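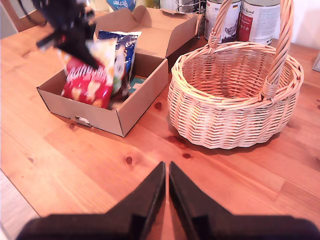

Snack packets and a cardboard box on a pine table.

Emília Vondráček has spent most of the past year reading the backs of snack packets, and she is not in a generous mood about serving sizes.

"Who eats 40 grams and puts the bag away?" she asks. "I'd like to meet them."

The dietitian, who runs a small practice in Kenholm, has been looking at how snack makers arrive at the figure printed at the top of the nutrition panel. Her answer, so far, is that they arrive at it however they please. A 170-gram bag from Omora claims more than four serves. A near-identical one from Heo claims three, and looks worse for it. 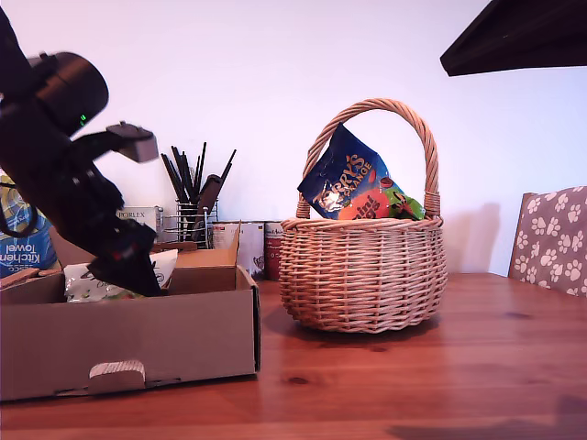 "People compare the per-serve column, and the per-serve column is marketing," she says. "The only honest number is the one per 100 grams, and it's in the same tiny type."

I put it to her that shoppers know this by now. She is unconvinced – her clients, she says, mostly don't, and some of them are nurses.

Nor does she have much time for the proposed fix, a colour-coded label being trialled in Grokulholm shops since May. The organisers say 200 shoppers found it helpful. Vondráček wants to know what they bought.

"Helpful is a feeling. Show me the receipts."

It's a fair point, though her own survey of 400 packets hasn't been checked by anyone else, and she concedes she chose the flavours herself. 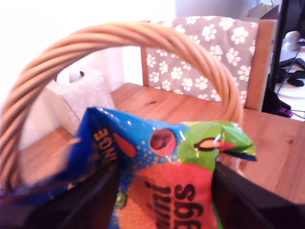 What she tells parents

Her advice is plain enough: weigh out a bowl once, at home, and see how it compares with the label. "Then eat it, if you like. I'm not the police."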